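아래는 넓적하고 위는 갸름하고: 물건은 왜 안 넘어질까?
스키섬(Skisum) 어린이 궁금증 교실 / 2015년 11월 27일

안녕하세요! 아래는 크림색, 위는 연한 민트색, 올라갈수록 갸름해지는 모양. 저는 이런 모양만 보면 그냥 못 지나가요. 오늘은 모양 이야기를 잔뜩 하고, 색 이야기도 조금 할게요.
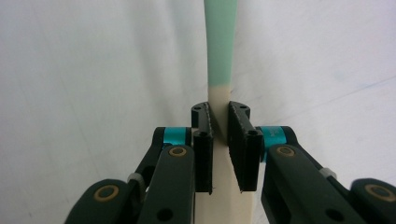 먼저 집 안을 한 바퀴 돌아봐요

지금 앉아 있는 자리에서 주위를 둘러보세요. 똑바로 서 있는 물건이 뭐가 있나요? 저희 집에는 스탠드가 있고, 후추통이 있고, 물병이 있고, 화분이 있어요. 아, 냉장고도 서 있네요(너무 커서 깜빡했어요).

이제 그 물건들의 발을 볼 차례예요. 물건에 무슨 발이 있냐고요? 바닥에 닿는 부분을 저는 그냥 발이라고 불러요. 스탠드의 발은 둥글고 납작하고, 위에 달린 기둥보다 훨씬 넓죠. 옷걸이 기둥은 발이 여러 개로 쫙 벌어져 있고요. 선풍기도 그래요. 날개 쪽이 큼직하니까 발도 큼직해요.

그런데 화분은 좀 이상해요. 화분은 위가 넓고 아래가 좁은 게 많거든요! 저도 어릴 때 이게 정말 궁금했어요. 화분 이야기는 조금 있다가 꼭 할 테니까 기억해 두세요.

무게중심이라는 점

연필 한 자루를 손가락 하나에 올려 보세요. 눕혀서요. 처음에는 한쪽으로 휙 기울어서 떨어질 거예요. 손가락을 이쪽저쪽으로 조금씩 옮기다 보면 연필이 갑자기 얌전해지는 자리가 있어요. 그 자리 근처에 무게중심이 있답니다.

무게중심은 물건의 무게가 다 모여 있다고 생각해도 되는 점이에요. 진짜로 무게가 거기 다 모여 있는 건 아니고요, 그렇게 생각하면 계산도 쉽고 설명도 쉬워요. 점이라고는 하지만 까맣게 표시가 되어 있지는 않아요. 물건을 아무리 들여다봐도 안 보여요. 도넛의 무게중심은 심지어 도넛 가운데 구멍에 있어요! 빵도 없는 곳에요.

자, 이제 서 있는 물건을 생각해 봐요. 무게중심에서 바닥으로 곧게 선을 하나 그어 볼게요. 실에 추를 달아서 늘어뜨린 것처럼 똑바로요. 그 선이 물건의 발 안쪽에 떨어지면 물건은 서 있어요. 발 바깥으로 나가면 쿵, 넘어져요. 제가 아는 넘어지는 이야기 중에 제일 짧고 제일 쓸모 있는 이야기예요.

몸으로도 해 볼 수 있어요. 두 발을 딱 붙이고 서서 옆으로 살살 기울여 보세요. 금방 비틀거리죠? 이번에는 두 발을 어깨만큼 벌리고 해 보세요. 훨씬 많이 기울여도 괜찮을 거예요. 발이 넓어졌으니까 선이 바깥으로 나가려면 한참 가야 하거든요. 버스에서 손잡이를 못 잡은 어른들이 다리를 살짝 벌리고 서 있는 걸 본 적 있나요? 저도 꼭 그렇게 서 있어요.

키다리와 땅꼬마

발이 넓으면 잘 안 넘어진다는 건 알겠어요. 그런데 한 가지가 더 있어요. 무게중심의 높이예요.

똑같은 벽돌 두 개가 있다고 해 봐요. 하나는 눕혀 놓고, 하나는 길쭉하게 세워 놓았어요. 옆에서 손가락으로 밀면 어느 쪽이 먼저 넘어질까요? 당연히 세워 놓은 쪽이죠. 세운 벽돌은 발이 좁은데 무게중심까지 높아요. 조금만 기울어도 아까 그 선이 발 바깥으로 나가 버려요.

그러니까 안 넘어지게 하려면 발은 넓게, 무게중심은 낮게! 이 두 가지를 한꺼번에 하는 모양이 바로 아래가 넓고 위로 갈수록 좁아지는 모양이에요. 아래쪽에 살이 많으니까 무게도 아래에 모이고, 바닥에 닿는 곳도 넓어지죠. 공사장 옆에 세워 두는 고깔도 그렇고, 등대도 그래요. 큰 나무도 땅에 가까운 쪽이 제일 굵고요. 나무는 학교에서 무게중심을 배운 적도 없을 텐데 참 대단해요.

저는 작년 12월에 베스토데일(Vestordale)이라는 바닷가 마을에 가서 등대를 한참 구경했어요. 바람이 어찌나 세게 부는지 모자가 두 번이나 날아갔는데 등대는 꿈쩍도 안 하더라고요. 아래쪽은 아주 뚱뚱하고, 위쪽은 허리를 졸라맨 것처럼 갸름했어요. 높은 곳에서 바람을 맞는 부분이 좁으면 바람이 미는 힘도 덜 받아요. 등대한테는 갸름한 머리가 여러모로 도움이 되는 거죠.

해 보기: 종이 등대 세우기

준비물은 두꺼운 종이 두 장, 가위, 테이프, 그리고 부채예요. 부채가 없으면 공책으로 부쳐도 돼요. 저는 동네 카제미(Kazemi) 문구점에서 두꺼운 종이 한 묶음을 3000원 주고 샀는데, 달력 뒷장이나 과자 상자도 아주 좋아요.

첫 번째 종이는 김밥처럼 똑바로 말아요. 위아래 굵기가 똑같은 통이 되게요. 테이프로 붙여 주세요.

두 번째 종이는 고깔처럼 비스듬히 말아요. 아래는 넓고 위는 좁게요. 끝이 뾰족해도 괜찮고 조금 뚫려 있어도 괜찮아요. 이것도 테이프로 붙여요.

이제 두 개를 12센티미터 높이로 맞춰서 잘라요. 고깔은 아래쪽을 둥글게 다듬어야 바닥에 딱 붙어요. 가위질이 어려우면 어른한테 도와 달라고 하세요.

책상 위에 나란히 세우고, 같은 자리에서 부채를 부쳐 봐요. 처음에는 살살, 그다음에는 조금 더 세게. 어느 쪽이 먼저 넘어졌나요? 제가 했을 때는 똑바로 만 통이 먼저 데굴데굴 굴러갔어요. 고깔은 넘어지지는 않고 선 채로 스르륵 미끄러졌고요. 미끄러지는 것하고 넘어지는 건 다른 거예요!

통이 이기게 만들 수도 있어요. 통 안쪽 맨 아래에 찰흙을 한 덩이 붙여 보세요. 모양은 그대로인데 갑자기 힘이 세져요. 그다음에는 찰흙을 맨 위로 옮겨 보고요. 같은 찰흙인데 어디에 붙이느냐에 따라 완전히 달라져요. 다섯 번씩 해 보고 공책에 적어 두면 나중에 친구한테 자랑하기 좋아요.

아까 그 화분 이야기

기다렸죠? 화분은 위가 넓고 아래가 좁은데 왜 잘 서 있을까요?

먼저 화분은 대개 키가 그렇게 크지 않아요. 땅딸막하죠. 그리고 안에 흙이 가득 들어 있어서 꽤 무거워요. 발이 조금 좁아도, 무겁고 낮은 물건은 손으로 툭 건드리는 정도로는 잘 안 움직여요.

그럼 왜 굳이 위를 넓게 만들었을까요? 식물을 다른 화분으로 옮길 때를 생각해 보세요. 위가 넓으면 흙이랑 뿌리가 한 덩어리로 쏙 빠져나와요. 빈 화분끼리 차곡차곡 포개 둘 수도 있고요. 종이컵도 같은 까닭으로 위가 넓어요. 종이컵을 거꾸로 뒤집은 모양이었다면 포갤 수가 없어서 상자가 산더미처럼 필요했을 거예요.

물건의 모양은 이렇게 여러 가지 바람이 줄다리기를 해서 정해져요. 넘어지지 않았으면 좋겠고, 포개졌으면 좋겠고, 손에 쏙 들어왔으면 좋겠고, 예뻤으면 좋겠고, 씻기도 편했으면 좋겠고. 전부 다 들어줄 수 없을 때는 만드는 사람이 골라야 해요. 저한테 고르라고 하면 저는 씻기 편한 쪽이에요(설거지 당번이라서요).

갸름한 데는 손이 잘 가요

위가 갸름하면 또 좋은 점이 있어요. 잡기가 쉬워요.

두꺼운 나무 기둥을 한 손으로 잡아 보면 손가락이 반도 안 돌아가요. 가느다란 막대는 손가락이 빙 돌아가서 꽉 잡히죠. 볼링핀을 생각해 보세요. 목은 잘록하고 배는 볼록해요. 들어 올리려고 하면 손이 저절로 목 쪽으로 가요. 종 모양 손잡이 종도 그렇고, 체스 말도 그래요. 체스 말은 정말 잘 만든 모양 같아요. 발이 넓어서 옆 말을 슬쩍 건드려도 잘 서 있고, 위쪽은 손가락 두 개로 집을 수 있을 만큼 갸름하고!

한 가지 조심할 점도 알려 줄게요. 손에 힘을 주는데도 자꾸 미끄러지는 건 마찰이 모자라서예요. 마찰은 두 물건이 맞닿아서 서로 미끄러지지 않으려고 버티는 힘이에요. 매끈매끈한 유리컵은 비누 묻은 손으로 잡으면 쑥 빠지고, 까끌까끌한 고무장갑을 끼면 잘 안 빠져요. 아래로 갈수록 굵어지는 물건은 조금 미끄러져도 굵은 부분에서 손에 턱 걸리는 일이 많아요. 당근을 거꾸로 들었을 때를 떠올려 보면 돼요.

그런데 색은 왜 두 가지일까요?

두 가지 색이 위아래로 나뉜 물건도 자세히 보면 참 재미있어요. 저는 색과 색이 만나는 자리를 구경하는 걸 좋아해요. 어떤 건 자로 그은 것처럼 딱 떨어지고, 어떤 건 물감이 번진 것처럼 부드럽고 살짝 삐뚤빼뚤해요.

딱 떨어지는 선은 테이프로 가리고 칠하면 만들 수 있어요. 먼저 한 가지 색을 다 칠하고 말린 다음, 테이프를 두르고 나머지 색을 칠하는 거예요. 테이프를 떼면 선이 짠! 아니면 색이 다른 조각을 따로 만들어서 끼워 맞출 수도 있죠.

부드러운 경계를 만드는 방법도 여러 가지예요. 붓에 물을 묻혀 살살 문지를 수도 있고, 작은 방울을 안개처럼 뿌려서 조금씩 옅어지게 할 수도 있어요. 물건을 물감에 푹 담갔다가 꺼내는 방법도 있고요. 담갔다 꺼낼 때 물건이 조금 흔들리면 경계도 조금 울퉁불퉁해져요. 다 만들어진 물건만 보고 어떤 방법을 썼는지 알아맞히기는 어른한테도 어려워요. 저도 맨날 틀려요.

민트색은 초록에 하얀색을 듬뿍 섞고 파랑을 아주 조금 넣으면 나와요. 크림색은 하얀색에 노랑을 콩알만큼 넣으면 되고요. 노랑을 너무 많이 넣으면 바나나색이 되니까 조심조심! 둘 다 하얀색이 많이 들어간 색이라서 나란히 놓으면 싸우지 않고 사이좋게 어울려요.

해 보기: 두 가지 색 경계 만들기

도화지를 세로로 놓고, 아래쪽 절반에 크림색을 칠해요. 마르기 전에 위쪽 절반에 민트색을 칠하면서 가운데로 내려와요. 두 색이 만나면 깨끗한 물만 묻힌 붓으로 옆으로 한 번 쓱 지나가세요. 딱 한 번이요! 여러 번 문지르면 종이가 일어나서 때처럼 돌돌 말려요.

옆에는 똑같은 그림을 하나 더 그리는데, 이번에는 크림색이 바싹 마를 때까지 기다렸다가 민트색을 칠해 보세요. 두 그림을 벽에 붙여 놓고 멀리서 보면 느낌이 꽤 달라요. 제 책상 앞에는 지금도 두 장이 붙어 있는데, 저는 번진 쪽이 더 마음에 들어요.

자주 받는 궁금증 몇 가지

오뚝이는 발이 둥근데 왜 안 넘어지나요?
오뚝이는 배 속 맨 아래에 무거운 게 들어 있어요. 무게중심이 아주아주 낮죠. 기울이면 무게중심이 오히려 위로 올라가게 되는데, 무게중심은 아래로 내려가고 싶어 해서 도로 벌떡 일어나요. 탁구공 반쪽에 찰흙을 붙이면 꼬마 오뚝이를 만들 수 있어요.

자전거는 발이 바퀴 두 줄뿐인데요?
와, 좋은 질문이에요. 세워 둔 자전거는 받침대가 없으면 넘어져요. 달릴 때는 타는 사람이 손잡이를 조금씩 움직여서 바퀴를 자꾸 몸 아래로 데려와요. 본인은 잘 모르면서 하고 있는 거예요. 이것 말고도 자전거가 서서 가는 까닭은 더 있는데, 그 얘기는 길어서 따로 할게요.

피사의 탑처럼 기울어진 건 왜 서 있어요?
기울어져 있어도 무게중심에서 내려온 선이 아직 발 안쪽에 있어서예요. 블록으로 비뚤비뚤한 탑을 쌓아 보면 알 수 있어요. 조금씩 옆으로 밀어서 쌓다가 어느 순간 와르르!

다음번에는 바퀴 이야기를 할 거예요. 집에 굴러가는 장난감이 있으면 꺼내 두세요.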